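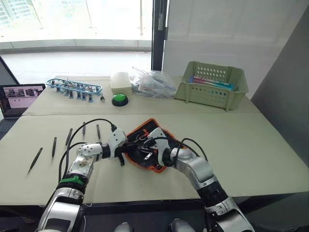

Both arms on the pouch, tools to the left.

Our robotics club has spent 40 evenings getting ready for the Brolotgate student round in October, and my contribution is tidying. More exactly, teaching two arms to tidy, a skill my mother would like me to pick up first. 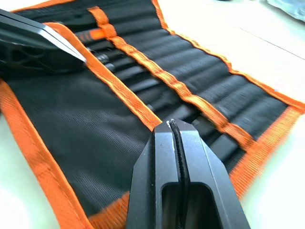
How long does each team get?
Each team has 8 minutes on the table, and any restart comes out of that.

Marek Krajčí wrote the grasping code and talks about it the way other people talk about their dog. I do the waiting – and the coffee.
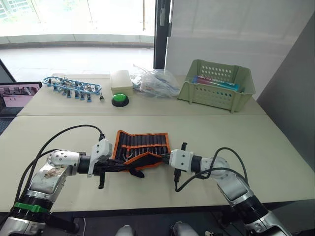 A gripper at each end of the roll.

Tullio Dal Bello wants a second attempt at everything, including lunch. We have two practice nights left and one argument about wrist angles still running.

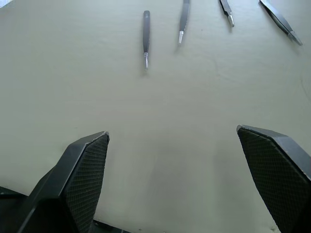 Four pairs of tweezers, gripper open.

5 comments · 2 shares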